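Screens after work – who else is totally fried?

Off Topic > Daily Life

bunting_lane
29/07/2026

I need to know if this is just me. I sit in front of two monitors all day for work, then I come home and what do I do? Open the laptop and read blogs. I love blogs! I've been reading some of the same people for years and I feel like I know their dogs. But lately by the time dinner is cleaned up my eyes feel like sandpaper and the last thing I want is another glowing rectangle.

So for the past couple of weeks I've been closing everything at seven and not opening it again until morning. And it's been lovely (I finished a whole library book, a fat one) but now my reader says I have 400 unread posts and I feel guilty every time I see the number. Which is silly. It's a hobby. Why does my hobby have an inbox?

How do the rest of you handle this? Do you have a cutoff? Do you just read on weekends?

gonen_pete

Mark all as read. Problem solved, you're welcome.

marigoldtoast

Pete, no!! Some of those are people she knows. I would never forgive myself if I marked all as read and missed somebody's baby.

I'm in the same boat though. I do customer emails all day at Clutau and when I get home I can't even answer a text from my own sister. What's helped me is reading on my lunch break, on my phone, away from my desk. I get through maybe a third of what I used to and I comment on one or two. I used to comment on everything and it was turning into a chore.

gonen_pete

If somebody has a baby they'll mention it again. Babies are pretty much all people with babies write about.

stillknitting55

I have to disagree with the whole idea of a cutoff, sorry. I tried it in January and it made me miserable. My evenings are the only time I get to myself and blogs are how I keep up with friends who moved away. Work screens wear me out because of the work, if that makes sense? An hour of reading about somebody's garden doesn't feel anything like an hour of spreadsheets. Same eyeballs, different brain.

What I cut instead was the news. Huge difference, and I don't miss it as much as I thought I would.

bunting_lane

Okay, that does make sense, and I'm a little jealous. For me it really is the eyeballs. I got new glasses this spring and they helped for maybe a month. And it's not even that the job is hard right now, it's that I spend half the day waiting for other people to get back to me and the other half panicking because they did. By four I've got nothing to show for it except a sore neck.

Nigel Wragg

I unplugged for a whole month once. Told everyone, wrote a big goodbye post, the works. I came back to 2692 emails, nearly all of them coupons. I wouldn't do it that way again. The announcement was the mistake – once you've announced it you have to keep checking whether anybody answered your announcement.

Now I keep it boring. Laptop lives in the kitchen drawer after supper. I can get it out if I want it, but I have to move the placemats, and most nights I can't be bothered to move the placemats.

marigoldtoast

The placemats!! I'm stealing this.

trelonard_kid

Unpopular opinion maybe, but I think half of the tiredness is sitting in one spot. I started walking after work, just the loop past the school and back, and I can read all evening now and feel okay. My wife thinks I'm making it up. I keep a tally on the fridge and I'm at 228 walks so far, so even if it's all in my head at least my pants fit.

stillknitting55

I don't think you're making it up. But please don't turn this into an exercise thread, we lost the last one that way.

trelonard_kid

Fair.

bunting_lane

Ha, the walking is probably good advice and I will probably ignore it until the weather cools off.

Update, sort of. I took some of what you all said and moved my desk. It used to face straight into the living room so I could see the TV, the dishes, the laundry and everybody who wanted something from me. I turned it to the wall last night. My husband says it looks like I'm being punished. But I got through the morning without once getting up to "just quickly" do something in the other room, so he can say what he likes.
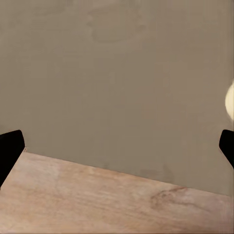

The new view: tabletop, wall, darker smudge up near the top.

gonen_pete

I'm with your husband. I'd last ten minutes. Put up a calendar at least, or a picture of a boat.

marigoldtoast

I like it! It's restful. I'd leave it exactly like that. Also is that color on purpose? I've been trying to find a taupe for our hallway and they all come out pink once they're up.

bunting_lane

It was here when we moved in so I have no idea what it's called, sorry! I didn't love it at first but it's grown on me.

stillknitting55

I'd paint over that smudge or I'd be staring at it all day. It looks like a cloud to me.

Nigel Wragg

Leave the cloud. A person needs something to look at while they're on hold.

bunting_lane

The cloud stays for now. And I went through the unread pile during lunch like marigold said. I kept the 11 or 12 people I really care about in their own folder and – don't yell at me – marked the rest as read.

gonen_pete

I'm going to print this out and frame it.

marigoldtoast

How did it feel?? I've got my finger over the button and I can't do it.

bunting_lane

Bad for a minute, and then I went and made a sandwich. Do the folder first, it takes the sting out. I'm logging off in a bit, it's almost seven here, but let me know if you go through with it and I'll catch up in the morning.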